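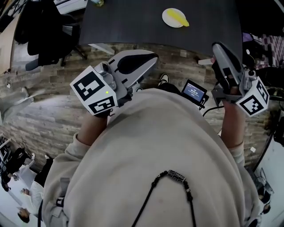

The gray table in the main room, with the plate on it

Skoltness Shared Room — Frequently Asked Questions

May I eat at the gray table?
Yes, small food is welcome, for example fruit or a sandwich. Please use a plate also when the food is dry. The plates are kept in the Jasińska cabinet next to the sink, and they go back there after washing. Hot meals we ask you to take in the kitchen.

What about drinks?
Drinks are allowed on all desks if they have a lid. A bottle with a cap is good, a tumbler with a screw lid also. Open cups should stay in the kitchen. In April we had to dry a complete desk and the papers of two members, and we would not like to repeat it.
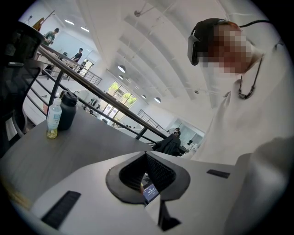 If you leave in the evening, please take your bottle with you, even when only a little is left inside. Bottles which are found after 9 p.m. are emptied and put in the box by the door. They wait there until the end of the month.

Can I move the office chairs?
You can. Lift them a little when you pass the railing, so the base does not hit it. Please return the chair to a desk when you finish.

Do I have to take off my shoes?
No. Sneakers and other soft shoes are fine on the floor. If you prefer to take them off, put them to the side, where other people do not walk.

How is the floor cleaned?
With a mop which is almost dry and the Homard cleaner, 500 ml for one full bucket. More cleaner leaves stripes. The main room has some 886 square feet, so one bucket is normally enough.

Who pays if something breaks?
For a plate, nobody has to pay. For furniture, please write to us first — many things can be repaired. The last repair of chairs and desks, made by Kavska, cost $1,486 together, and it was paid from the membership fees.

Whom can I ask if my question is not here?
Please write to Remigiusz Nowakowski at the front desk. He answers usually before noon.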